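Dye notebook: madder on cotton, second go
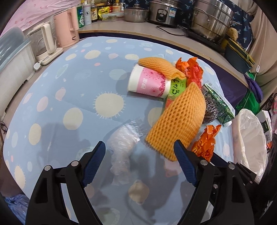

Pullthorpe, April 30, 2020

Okay, the madder pot finally behaved itself and I want to get this down before I forget what I did. Same cotton as the November batch (the Skoruvton plain weave, prewashed twice with soda ash) and the same alum, but I let the mordant bath sit overnight this time and I think that made all the difference. The November swatches came out a sad salmon. These are brick, a proper warm brick, and I am so pleased!

Numbers, for Carola, who will ask: 600 grams of dry fabric, 70 grams of alum, and I quit weighing the chalk after the third spoonful - sorry, I know. Madder was the ground root from Schmieder, the older bag with the tape on it. I soaked it in a jar first and poured off the first yellowish water, which Citlali Becerra swears by and I'd always skipped. I'm a convert. All the orange seems to go down the sink with that first pour.

Heat was the usual fight. The burner only knows two settings, off and volcano, so I had the pot half on and half off the ring for most of the afternoon and kept poking the thermometer in. It got away from me once while I was on the phone. Carola's notes say too hot brings out the browns, and sure enough the piece that was sitting at the bottom has a brown cast down one side. I kind of like it, but it won't match anything.

I cut 11 swatches. The first 8 are straight madder, and the other three got a dip in iron water afterward. The iron ones went plum almost the second they hit the bath (I had the stopwatch ready and never even pressed it). Way too strong. Next time a quarter of that iron, and in the big bucket so they can move around.

Rinsing took forever and the water never did run clear, so I gave up and used the Trosex soap, warm, then hung everything on the back line out of the sun.

Still to do:
Wash test on one straight and one iron, with a scrap of white stitched on to catch any bleed.
Window test, half covered with card.
Ask Citlali if the leftover bath is worth saving for silk. It still smells fine, sort of like wet hay.
Buy more chalk, and weigh it.

Swatches are pinned to the inside of the back cover, iron ones at the bottom. Please don't iron them yet, Carola, they're still damp.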